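The Patient Business of Teaching a Robot to Use a Screwdriver

My first attempt at picking up a screwdriver took most of a morning, and I want it on the record that I own several screwdrivers and have used them all without injury. This one existed only inside a computer. I was steering a simulated arm with a pair of handheld controllers, in a converted dairy building on the edge of Bommont, and the handle kept squirting out of the gripper like a wet bar of soap.

"Again," said the woman at the next desk, not looking up from her own screen. She had done 49 good ones before I'd finished hanging up my coat.

I'd gone to Bommont to write about the people who make examples for robots. The robots themselves get plenty of attention. You've seen the videos, the ones with the cheerful music and the folded shirt. What I wanted to know was where the folded shirt comes from, and the answer, at least at the small outfit called Walczak, is that it comes from people sitting in rolling chairs doing the same little job over and over until a computer has enough of it to chew on.

The principle is easy enough to explain over lunch (and it was explained to me over lunch, with a fork standing in for the arm). You don't write out rules for how to pick up a screwdriver. You'd go mad trying. You show it being picked up, many times, with the screwdriver lying at every angle you can think of, and the learning system looks for what all those attempts have in common. Each attempt is called an episode. It has a start, an end, a record of every joint in the arm all the way through, and the view from a couple of cameras. If the person steering did well, the episode goes in the keep pile. If she fumbled, it mostly doesn't.

I say mostly, and we'll get back to that.

The project I'd come to see is called Drondbridge. It's a set of light assembly jobs, the kind of thing you'd do at a kitchen table with the instructions spread out and one screw already missing. Fit a knob. Drive a screw. Put the tool back down somewhere sensible. Everything happens in simulation first, which saves a lot of broken fingers, the robot kind, and a lot of crawling around on the floor after dropped hardware. Later on, a real arm gets to try what the simulated one has learned. The real arm was down the hall under a bedsheet the whole time I was there, waiting on a part, and I never got to see it so much as twitch.

That suited me fine! I'd assumed the simulated side would be the dull half, and I was wrong about that by about ten in the morning. There's something very absorbing about a tiny world where the lighting never changes unless you tell it to. The operators talk about it as a place. They say "over by the wall" or "back on the mat." One of them told me she dreams in it sometimes, and in the dreams the floor tiles are always a little too clean.

The steering is harder than it looks. You squeeze a trigger and the fingers close, you move your hand and the arm follows, with a slight heaviness to it, as if you were stirring oatmeal. There is no feeling in the fingertips. You don't know you've got hold of something until it moves when you do. So everyone who's good at this has worked up their own set of habits to make up for the missing touch. The woman beside me closes the fingers, pauses, and gives a little wiggle before she lifts. A younger operator across the room never wiggles but comes in painfully slowly, leaning so far forward that his nose nearly touches the screen.

And those habits get learned too, which I found delightful. After a few weeks of training on her episodes, she told me, an early version of the system had started wiggling. It had no reason to, as far as anybody could tell. It had simply gathered that this was how picking things up was done, the way a kid picks up a parent's way of clearing the throat. They now make sure to mix operators on every task so the wiggle doesn't take over.

Mixing is the big word around the place, come to think of it. They mix operators, they mix lighting, they mix the colors of floors and walls, and above all they mix where things lie. Before each episode the software deals out the objects afresh. Sometimes the deal is generous and the handle is right there, begging to be grabbed. Other times you get a tool lying at a rotten angle next to something you'd like not to knock over, and you hear a small groan from one of the chairs. You aren't allowed to ask for a new deal. That was the first rule I was taught, and the operators are strict with each other about it. If people skip the awkward layouts, the system never sees how to handle them, and then some day it meets one for real and has no idea what to do with itself.

By Wednesday I'd been given my own login and a target. The target was 48 episodes by the end of the day, which the regulars consider a light shift, and I finished with five that anyone wanted to keep. My wrists hurt. I had also, for reasons I can't reconstruct, started holding my breath during every approach, and I came up gasping after each one like a swimmer.

Reviewing is the other half of the work, and it may be the half that matters more. In the afternoon two people sit at the long table by the window and go through the day's takings, playing each episode at double speed and tagging it. The tagging tool is called Trokton, and it's an ugly gray thing with buttons in odd places that everybody has stopped noticing. You mark where the reach begins, where the fingers close, where the lift starts, where the object gets let go. You also flip between camera views, one riding close behind the gripper and one standing back in the room, to check that what looked like a clean approach from one side was a clean approach from the other.
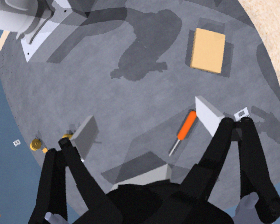
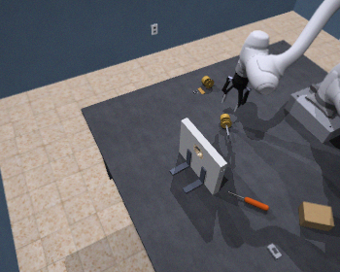
I was surprised how often the two views disagree. I'd be sure from the close camera that I had the fingers squared up on a handle, and then the reviewer would switch to the wide one and there I was, off to one side, about to close on nothing at all. "You trusted the near one," she said, kindly enough. Everybody does at first. The close view is like looking down at your own hands, and you believe it the way you believe your own hands. It takes practice to keep glancing back at the room.

Shadows help, by the way. I was told this as though it were a trade secret, so forgive me for passing it on. When you can't tell how far the fingers are from the surface, you watch the shadow come up to meet them. I improved quite a bit after that.

Now, about that "mostly." For a long time the fumbled episodes were simply thrown out. Then the team noticed that the system, having only ever seen things go right, was hopeless the moment anything went wrong. It would drop a knob and carry on to the next step with its fingers pinched around thin air, as pleased as could be. So now they keep a share of the fumbles, as long as the operator recovered. You drop the thing, you back off, you look, you go again. Those are tagged separately, and they're treated as rather precious. The last batch had 173 of them, and the reviewers spoke about a few the way other people talk about great catches in baseball. There's one where the operator knocks a part away from herself, follows it, misses, follows it again, and finally gets it. I was shown that one twice.

You can't fake them, either. They tried asking people to drop things on purpose, and it didn't work well at all. A person who means to drop something has already planned where it's going to go. The recoveries came out too smooth, and the reviewers could spot them right away. A real fumble has a hitch in it, a small stunned moment when the arm just hangs there while the human attached to it says a word I won't print. I produced a great many of these. I'm told that nine or ten of mine were good enough to go in, so somewhere in the Drondbridge collection there's a piece of me, dropping a screwdriver and going back for it.

I asked whether the work gets boring. The younger operator thought about it for long enough that I wondered if he'd heard me. He said the first week is exciting, the second week is terrible, and after that it turns into something like knitting. You start to care about the small differences. He had opinions on handles. He thinks fat ones make people lazy, and he'd like to see more thin ones in the mix, and he had put this in writing to the people who decide such things and was waiting to hear back.

On my last afternoon I tried the knob task, which everyone had warned me off. You have to bring it to the hole straight on, and with no touch in your fingers you have no idea whether it has caught or is just leaning there. I got it to lean beautifully. I let go, and it fell, and rolled, and I backed off and looked and went after it, and I could hear the woman at the next desk stop typing to watch. It took me four more tries. When I finally had it in the fingers again she reached over, ended the recording, and tagged it as a recovery herself before asking if I wanted to go again, and I pulled my chair back in and said yes.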